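Home Explore Threads Saved Log in

Filed under: Textiles / Dyeing / Colorfastness

1/ Notes on washing reactive-dyed cotton, for people who keep asking why their dark shades bleed. Short version: unfixed dye. Long version follows.

2/ Reactive dye bonds to cellulose under alkaline conditions. A share of it reacts with water instead and can no longer bond to anything. That share is called hydrolyzed dye. It sits in the fiber until you wash it out.

3/ Dye fixation and dye removal are separate steps. More soda ash will not help at the removal stage. It slows it down, because residual salt and alkali keep the loose dye attached to the cotton.

4/ Sequence I use: two cold rinses, one warm rinse, then a hot soak at 80 °C, then a final cold rinse. The cold rinses carry off salt. Skip them and the hot soak does half the work.

5/ I ran this on Ostel navy, shade 306, over Keskin sheeting. After the cold rinses the bath was still dark. After the second hot soak it was pale enough to read print through a full jar.
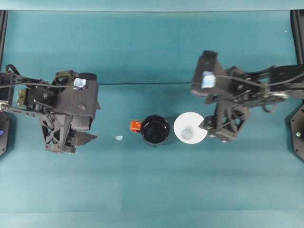

6/ Liquor ratio matters more than detergent. For one kilo of dry fabric, use up to 20 liters in the hot soak. A crowded pot reaches equilibrium early and the dye goes straight back onto the cloth.

7/ Hard water makes all of this worse. Calcium and magnesium form poorly soluble compounds with some dyes. Add a sequestering agent to the first bath. Fundach sells one in powder form; dose by measured hardness.

8/ Test before you sew. Press a damp white cotton swatch on the dyed cloth with a hot iron for 6 seconds. Any transfer means another hot soak. Dry rubbing is a different test and will miss most of it.

9/ Cationic fixatives (Piterard 523 and similar) hold loose dye in place. They can dull the shade and reduce lightfastness. Use them after a proper washoff.

10/ Turquoise is its own problem. The molecule is large and diffuses slowly, so allow double the soak time. I will post separate figures for it in June.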